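3.2 Collecting the demonstrations

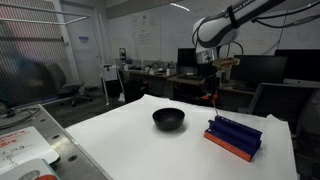 Vol. 4, No. 2, p. 61

Figure 2. Workspace for the rack task, with the arm above the blue slotted rack and the black bowl on the paper.

All demonstrations were recorded on the same table, which we covered with white paper to keep the background plain for the cameras. Each operator gave the task in two ways. In the first way, the operator held the arm near the wrist and moved it by hand, with gravity compensation switched on. In the second way, the operator sat at a desk and moved the arm through the Trisum remote controller, using only the camera views.

We kept 199 demonstrations after removing the ones in which the recording stopped too early. The bowl and the rack (Figure 2) were moved to a new position before every demonstration, and the rack was also turned. The arm always started from the same joint angles.

Guiding by hand was faster for most operators, but the hand of the operator often covered the rack in the side view. For this reason we replayed each hand-guided path on the robot and recorded the images again — the person then stood outside the work area. The remote demonstrations did not need this step. They contain more short pauses, mainly close to the rack, and we did not remove these pauses before training.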